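2022年1月20日

规范第二版昨天交了出去。正文压到了53页，第一版是一本没人愿意翻的册子，检查表放在附录里，用的人得翻来翻去。这次把检查表放到最前面，解释全部往后挪。趁还记得，把几处改动和改动的缘由写下来，主要给下一个接手的人看，也给我自己留个底。

先交代范围。规范管的是Platero这一台，双臂，轮腿底盘，干的活是家里的洗衣流程：收衣服、送到洗衣机前、装进去、拿出来。别的机型参照执行，条文里不单独写。工业那边的安全标准我们读过，也照着做了风险评估的表格，但那些标准默认有围栏，有固定工位，有受过培训的操作员。家里这三样都没有。洗衣机前面那块地方通常只够一个人转身，机器人站进去以后，人就应该在外面。

## 一、人站在哪里

第一版写的是“操作期间人员应保持安全距离”。Chun-yin Wu审稿的时候在旁边批了一句：“多远？从哪里量？”我想了一下午，发现自己也答不上来。

第二版改成：从手臂完全伸直时末端能到的位置往外再让一步，这条线用胶带贴在地上，贴完才允许上电。线以内，手臂使能的时候不进人。要进去拿掉落的衣服，先按停，确认手臂状态灯变了，再迈步。拿完出来，走到线外，喊一声，由拿着急停的人恢复。

喊一声这条有人觉得多余。我坚持留下了。遥操作的人戴着头显，看到的是机器人头部的画面，画面往下看得清篮子和地面，侧后方什么也看不到。他不知道你出来没有。

急停由第二个人拿。这个人不做记录，不回消息，也不帮忙递衣服。以前我们常常让他顺手填表，填表的时候眼睛在纸上。现在表由操作员摘下头显以后自己填，每一轮慢一点，我接受。

## 二、篮子算负载还是算夹具

这个问题吵得最久。

篮子用支架固定在左臂末端，换下来要动扳手，所以按我们原来的分类它属于夹具，随机器人一起登记。可是篮子里的衣服一直在变，从空的到装满湿毛巾，左臂末端的重量差得很多。如果按夹具算，控制器里填的是一个固定值，装满以后手臂会往下沉，操作员凭感觉往上补，补多了又抖。

Yae Ogura的意见是拆开写：篮子和支架登记为末端执行器，重量和重心填实测值；篮子里的东西一律按负载处理，每一轮开始前选档。档位就三个，空篮、干衣、湿衣。不称重。我本来想称，试了一天放弃了，洗衣机前面放不下秤，来回搬的工夫足够做好几轮。

选档的规矩是往重里选，拿不准干湿的按湿衣走。湿衣档的速度上限低，动作难看一些，录出来的数据照样能用。

支架的螺栓要画标记线。拧紧以后用油漆笔从螺栓头画到支架上，每天第一次上电前看一眼线有没有错开。错开了就当天不用左臂，重新拧、重新画，第二天再说。这一条写进了检查表第一页，原因是去年秋天在Koyama的样板间里，篮子带着一床被套慢慢歪了下去，前后歪了一上午，三个人都在场，三个人都以为是镜头的角度问题。

右臂的夹持器按原来的办法登记，没有改。

## 三、开门这件事

滚筒洗衣机的门是整个流程里规定最多的地方。

规则如下：

- 程序在运行，门锁未解除，手臂不许碰门。由人来确认，人说“可以”之后操作员才动。
- 开门用右臂，左臂此时收在身前，篮口朝上或者略微朝向机器人，不得举在门的转动范围里。
- 门打开以后先停一下，看滚筒里面，再伸手。
- 伸进滚筒之前把速度切到低档。滚筒的边沿是金属，密封圈是橡胶，勾住橡胶圈往外拽会拽坏，我们赔过一个。
- 关门时不用手掌压玻璃，推门框。
- 启动按钮由人按。

最后一条争议不小。做演示的人当然希望机器人自己按下启动，看着完整。我的想法是，按下去之前总得有个人看一眼滚筒里有没有不该进去的东西，那么这个人顺手按了就是。等我们有了可靠的办法检查滚筒，再把这条删掉。二月的评审会上估计还会有人提，到时候再谈。

Chun-yin还提过小孩和宠物。家里有小孩或者养了猫狗的，整个流程开始前把门关上，确认不在这间屋子里。写的时候我们给这一条单独留了一格签名，别的条目是打勾，这一格必须签字。

## 四、线缆

家里的线比实验室难管。实验室可以走桥架，家里只能贴地，洗衣机有自己的电源线，我们还要带上自己的线，轮子又要从中间走。

第一版的要求是“地面线缆应整理完毕”，谁来了都说整理完毕了。第二版要求逐根说得出名字：这根从哪里到哪里，断了会怎样。说不出来的先拔掉一头，看看什么不工作了。听起来笨，第一次执行就找出一根两头都没接东西的网线。

轮子能不能压线，按线分：供电线不许压，要走轮子两边；细的信号线移动前拨开，低速时允许底盘停在线旁边作业，底盘一旦要转向，先由拿急停的人看过。作业中底盘原则上不转向。人在遥操作时很容易忘了自己有轮子，注意力都在两只手上，手够不着就下意识地推一下摇杆。所以左右手进入作业状态以后底盘摇杆锁住，要动底盘得先松开双手的控制，再解锁。软件那边这个功能是Eltia的人帮忙加的，加完以后误触就没再报过。

## 五、什么样的衣服可以拿来做

这一节第一版没有，后来补的。

衣服是别人的东西。我们去住户家里，用的是他们自己的衣服，洗坏了、拽松了、沾上润滑脂了，都是事故，跟撞了墙一样要登记。所以现在写明：

真丝、羊绒、带亮片和带钩扣的不做。口袋由住户自己先掏一遍，我们再掏一遍。贴身衣物除非住户主动说可以，否则换成我们带来的。深色和浅色分开收，一轮里只装一类，操作员在画面里分辨深蓝和黑色很吃力，逆光的时候更难，遇到这种就归到一类里去，不要为了分这两种颜色来回翻。

叠不叠的问题，住户怎么交给我们就怎么放，不要求统一。有人建议先统一叠成一样的形状再开始，画面整齐，训练也许容易些。可是谁家的脏衣服是叠好的呢，总有几件叠着，几件团着。规范只要求衣服不超出篮沿，袖子和裤腿不垂到篮子外面，免得移动的时候卷到手臂的关节里。

## 六、记录

到上个月底，登记在册的有效轮次是1032。这个数字本身没什么意思，我关心的是无效的那些怎么记。

以前无效就删。操作员手抖了、衣服掉了、门没打开，重来，原来的那条不留。后来想查“右臂在门边卡住”这种情况到底发生过多少次，查不到，都删掉了。现在一律保留，加一个原因栏，原因只能从列表里选，列表里有一项叫“其他”，选了“其他”就必须写一句话。写一句话大家都嫌麻烦，于是“其他”用得很少，这正好。

事故和险些出事分两张表。险些出事的那张不写名字。开始写名字的时候，整整一个季度交上来两份，去掉名字以后多了不少。我知道有人会说这样没法追责，这张表本来也不打算追责，事故表上有名字，够用了。

另外有一个小规定：日照。这个看上去不该进安全规范，我还是放进来了。阳台上的洗衣机，上午太阳直射，篮子内侧一半亮一半暗，银色的臂壳会反光，玻璃门上会映出别的东西，操作员有时把门上的影子当成滚筒里的衣服伸手去够。遇到这种光，先停，把看到的东西跟门口的人口头核对一遍再继续。拉不拉帘子由住户决定，我们不去动人家的窗帘。

## 七、还没写好的

有几处我自己不满意，列在这里。

湿衣档的重量上限是拍脑袋定的。Alel那边答应给一组毛巾吸水后的数据，收到以后再改。

连续作业时间现在规定为60分钟，到时间操作员必须摘头显休息，换人也算。这个数是照着几个人的感受定的，有人四十多分钟就开始头晕，有人两个小时也没事。定一个数总比不定好，但它对容易晕的人偏长。下一版可能改成由操作员自己报，同时保留上限。

还有断电以后手臂的状态。抱闸会锁住，这没问题，可是左臂举着装满的篮子锁住，人要怎么把篮子里的东西取出来、从哪一侧接近，规范里只有一句“从侧后方接近”。侧后方往往就是墙。Yae画过一张草图，把洗衣机在左、在右、在正面三种情况分开画了，还没来得及放进附录，下周补。

印好的检查表放在工具箱盖子里面，两面都有字，背面是急停之后的恢复步骤。旧版的请直接撕掉，别留着当草稿纸，上个月就有人照着草稿纸的反面做了一遍上电。

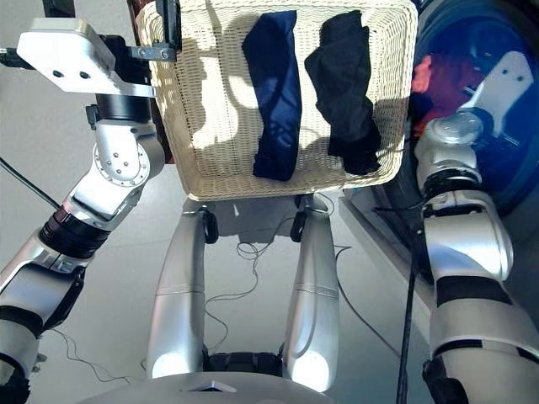
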